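Arkunside Switch Set

Force and travel measurements for mechanical keyboard switches

Maintained by Selvaraj Sivakumar. Current release: July 2023.

Summary

The Arkunside Switch Set holds force-against-travel curves for mechanical keyboard switches, measured on a bench rig and stored as plain text. There are 1330 curves in the raw folder and 1282 in the clean folder. The difference is explained under Excluded curves. The set is meant for people who write firmware, design switch springs or want to compare switches without relying on the figures printed on a box.

Sound recordings are not part of this set. They were in the first draft and were dropped because the room was too noisy to give levels worth comparing.

Folder layout

raw/ one file per curve, as written by the rig
clean/ the same format, after checks
meta/switches.csv one row per switch model
meta/runs.csv one row per measuring run
tools/ scripts for reading and plotting
CHANGES.txt

File names are made of the switch code, the sample letter and the run number, joined by underscores. Switch codes are listed in meta/switches.csv. They are internal to this set and do not match any maker's part numbers.

Curve files

Each curve file is comma separated with a single header line. Columns:

step: integer, starts at zero
travel_mm: distance from the rest position, in millimetres
force_gf: force on the stem, in grams-force
contact: 0 if the circuit is open, 1 if closed
direction: d for the downstroke, u for the upstroke

Both strokes are in the same file, downstroke first. The actuation point is the first row with contact equal to 1. The reset point is the first row on the upstroke where contact returns to 0. Neither is stored separately; tools/points.py works them out.

Measuring method

Each sample was pressed 80 times by hand before measuring, to settle the spring and spread any factory lubricant. It was then clipped into a steel plate and pressed by a flat-ended probe at constant speed. Every sample was measured 3 times without being taken out of the plate. Runs are kept apart and have not been averaged.

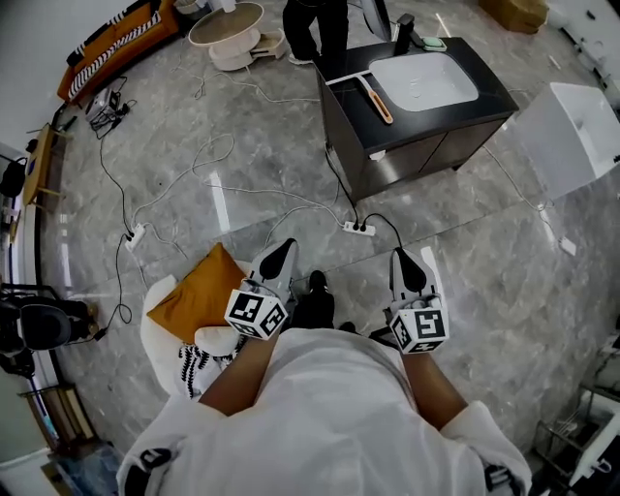
The load cell was zeroed before each run and checked against a reference weight at the start and end of each session. Drift between the two checks is given in meta/runs.csv under drift_gf. No correction for drift has been applied to the curves, in either folder.

Switch groups

The group column in meta/switches.csv takes one of these values: linear, tactile, clicky, low_profile. Low-profile switches are grouped together whatever their feel, and the feel column should be used to separate them. Samples from the Ullametti and Pramanik ranges were bought at retail. Adside samples were pulled from a used board and are marked used=1. They should be left out of any comparison of spring weight.

Excluded curves

A curve is left out of clean/ if any of the following applies:

the contact column never reaches 1
the probe met the housing before the stem bottomed out
travel values run backwards within one stroke
the file is shorter than the run log says it should be

The reason for each case is in the excluded column of meta/runs.csv.

Known problems

Contact bounce is not captured. The sampling rate is too low, and a clean change from 0 to 1 in the file says nothing about bounce in use.

Clicky switches show a sharp drop in force at the click. The depth of the drop depends on probe speed and should not be compared with curves from other rigs.

Optical switches are absent. Support for them is planned for November, with a separate contact column for the light sensor.

Licence

Data files may be reused with credit to the Arkunside Switch Set. Scripts in tools/ are under the MIT licence. Corrections should quote the full file name and the row in meta/runs.csv.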